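Saturday, January 29, 2022
Dira bench, two-arm station
Entry by Geeta Awasthi

Half day today. Ursina Zaugg on resets, me on the console. Aim was to keep going on the bagged items set for Clillus, which so far has plenty of bare objects and very little in clear plastic. The December model did badly on anything wrapped. It would go for the shine on the bag and close short of the item.

Running total at start of day was 3,677 episodes across all tasks. Of those, 1,050 are tabletop pick-and-place with both arms live, and that is the part this session adds to.

Layout for the block: pink plate toward the left arm, four bags along the back edge. From left to right they are the building blocks, the dark red cap, the folded pink item, and the buns. Kept that order for the whole first block so the instruction text could be checked against it later without opening every file. Next block shuffles them.

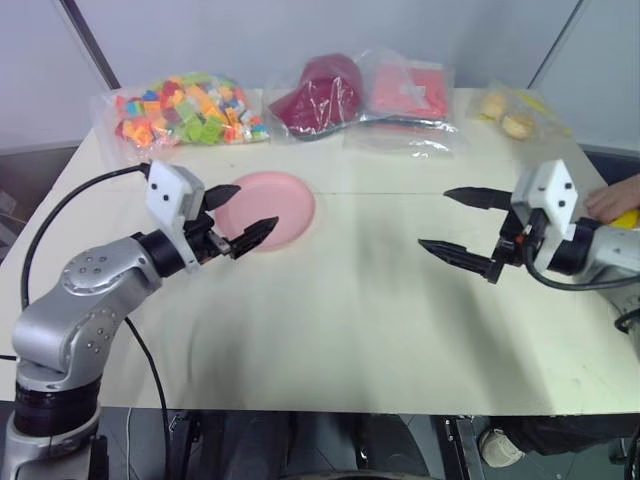
Bag layout for block one, plate on the left side, both grippers open.

Notes on the start pose. Both grippers open, fingers clear of the tabletop, right arm wider than the left. I would like more spread in the start poses than we have. The old set nearly always began from the same place and the model learned the first second of motion by heart. Asked Ursina to nudge the arms between episodes, a few centimeters is plenty.

Instructions used, typed as is:
put the bag of blocks on the plate
put the cap on the plate
move the pink bag to the front of the table
hand the buns from the right arm to the left arm
The last one is slow. Teleop on the handover takes me two or three tries to line up and I threw out the worst of them on the spot. Marked the rest "usable, slow" in the sheet. Please do not trim the pauses out of these, Maurya's loader does its own resampling and we ended up with jumps last time someone cut them by hand.

Saved episodes for the session: 138. Rejected: 13. Most of the rejects were the bag slipping out as the fingers closed on loose plastic with nothing inside it. I kept a separate folder of slips where the operator recovered and finished the task, those are worth having. Slips with no recovery go in the reject folder, not in the bin.
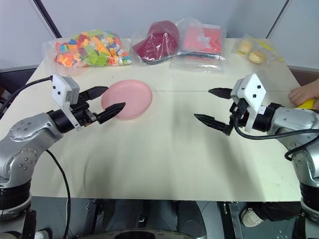

Left gripper at the rim of the plate, right gripper open and empty.

Plate handling. The rim gives the lower finger something to get over, and the left arm can come at it low from the side. If the lower finger comes in too low it pushes the plate instead. Several episodes have the plate shifted this way before the pick even starts. I left them in and tagged them "plate moved." Ursina thinks they should be their own task. Not decided.

The pink bag against the pink plate is a good hard case. The labels from the Kuder tool mixed the two up more than once and I fixed those by hand. Whoever does the next pass should check any episode with the word "pink" in the instruction.

Cables: the loop behind the left gripper housing is fine for reaches to the middle but gets tight when the wrist turns all the way over. Stayed away from that pose today. Needs a longer lead or a second clip.

To do
- shuffle the bag order, at least four arrangements
- move the plate to the right side for half of the next block
- write down the start pose spread properly, not by feel
- ask Maurya whether slow handovers get down-weighted
- copy the session to the shared drive (Ursina has started this, check the count matches the sheet on Monday)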